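Camia Tabletop Manipulation Project

The Camia Tabletop Manipulation Project, usually shortened to Camia, is a student robotics project at the Plukonitz Technical Institute. It runs as a two-semester course for undergraduates in mechanical engineering, electrical engineering and computer science, with an attached club open to students who have already passed the course. The subject is the handling of household objects by robot arms on a fixed work surface, and the course ends in a graded competition known as the Ochoa Trial.

History

Camia grew out of an elective on industrial arms taught by Crisóforo Villaseñor. The elective used metal test blocks in machined fixtures, and its exercises could be solved by replaying stored joint positions. Villaseñor proposed a replacement in which object positions would change between attempts, so that a stored path would fail. The department approved it as a pilot with one workstation and a single group of students.

The pilot group wrote most of its own software, and little of it was kept. The second group began again from a shared code base called Tonar, which has been in use since then in successive versions. The club was formed by members of that second group, who wanted access to the workstations after their grades had been entered. Aurelio Trujillo, a graduate of the pilot group, returned as laboratory instructor and wrote the first full version of the task manual.

Course structure

The first semester covers kinematics, camera calibration, basic grasp planning and safe operation. Students work in teams of four. Each team must pass a bench examination before it may run an arm without an instructor in the room. The examination consists of a start-up, an emergency stop, a recovery from the stop and a shutdown, all performed from the written procedure.

The second semester is given over to tasks. A task is defined by a one-page sheet stating the objects, the starting region for each, the goal condition and the time limit. The current manual contains 19 task sheets. They are grouped by skill: single-object placement, placement into containers, retrieval from shelves, and tasks in which a container must itself be moved. Teams choose their tasks in consultation with the instructor, and at least one must come from the shelf group.

Assessment is divided between the bench examination, a written report, the recorded demonstrations and the Ochoa Trial. The report carries the largest share of the grade. It must include a section on failed attempts, sorted by cause.

Workstations and objects

The standard workstation is a table against a plain wall, with storage fixtures placed according to the task sheet. Fixtures and objects are low in cost and sold for household use, which allows a damaged item to be replaced without a purchase request. Toy food is preferred to real produce for repeated trials. It does not bruise or spoil, and its shape stays the same across a semester.

Objects are chosen for the problems they pose. A rounded fruit rolls if a finger touches it off center. A banana has a curved long axis, and a gripper that closes across the wrong part of it will turn it during the lift. Open baskets with perforated walls are difficult for depth cameras, which may return readings from the surface behind the openings. Wire-mesh fixtures cause a related fault, and early versions of Tonar frequently planned paths directly through them.

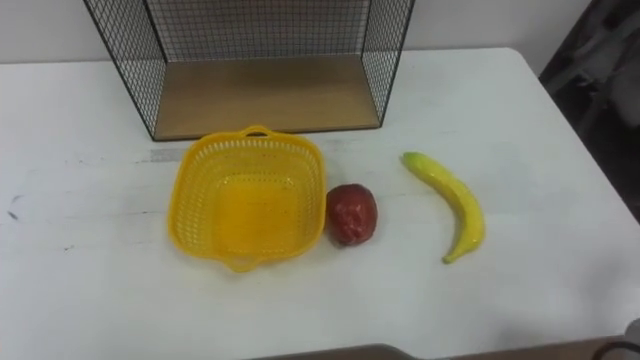

Placement into a container is scored at the moment the arm has withdrawn. An object resting on the rim is counted as outside. In shelf tasks the object or container must stand on the shelf panel with its whole base supported, and contact with the side of the fixture is recorded as a fault even when the fixture does not move. The manual permits the operator to reset a fixture between attempts but not during one.

Starting positions are set by a printed list of offsets drawn up before the session. In the first years the positions were left to the operator, and a review of the recordings found that operators tended to place objects where the arm had last succeeded. Use of the list became compulsory the following February.

Demonstrations and recordings

Most teams train a control policy from human demonstrations. A student guides the arms through the task while the camera views and joint positions are recorded together. A recording is labeled as a success, a failure or a discard. Discards are limited to faults in the equipment, such as a dropped camera stream, and may not be used to remove poor driving.

The course requires 400 accepted demonstrations from each team before training results may be reported. Teams share recordings of the same task through a common archive, provided that the workstation layout matches the sheet. The archive passed 2000 recordings at the end of its second year of operation. Each entry carries the task number, the operator code, the software version and a free-text note. The notes vary a good deal in quality, and the manual now gives a list of terms to be used for common faults, among them slip, early release, blocked view and rim contact.

Failed recordings are retained. Several student reports have used them to train a classifier that stops an attempt when a grasp appears to have been lost.

Software

Tonar is made up of a recorder, a playback tool, a set of drivers and a simple scoring program. It is maintained by the club, and changes are accepted only between semesters. Version 2 replaced the original file format, which stored images and joint positions in separate files and allowed them to drift apart in time. Recordings in the old format can be converted, but the archive marks them and they are excluded from graded work.

Teams are free to write their own control code. The recorder and the scoring program must be used unchanged.

Ochoa Trial

The Ochoa Trial is held in the final week of the second semester and takes its name from the hall in which it was first run. Each team performs two tasks: one selected by the team, and one drawn from the manual on the morning of the trial. A team has five attempts at each. Starting positions are read from a sealed list by a member of another team.

Points are given for completion, with deductions for faults and for time over the limit. Partial credit is awarded in tasks with more than one object. A stopped attempt counts as a failure unless the stop is traced to the power supply or the building network. The drawn task has produced lower scores than the selected task in every year of the competition.

Club members who have finished the course may enter an open division, in which layouts are altered from the printed sheets. Open division scores are posted with the others but have no effect on grades.

Criticism and changes

Student evaluations have repeatedly objected to the number of demonstrations required, which takes up much of the workstation time in the second semester. Trujillo responded by opening evening sessions and by allowing part of the total to be drawn from the common archive. A proposal to drop the drawn task was rejected after a vote of the teaching staff.

A second objection concerned the plain surroundings of the workstations. Policies trained against a white wall and a white table performed poorly when moved to other rooms. The manual now includes an optional test in which a patterned cloth is laid over the work surface, and results from this test may be included in the report for additional credit.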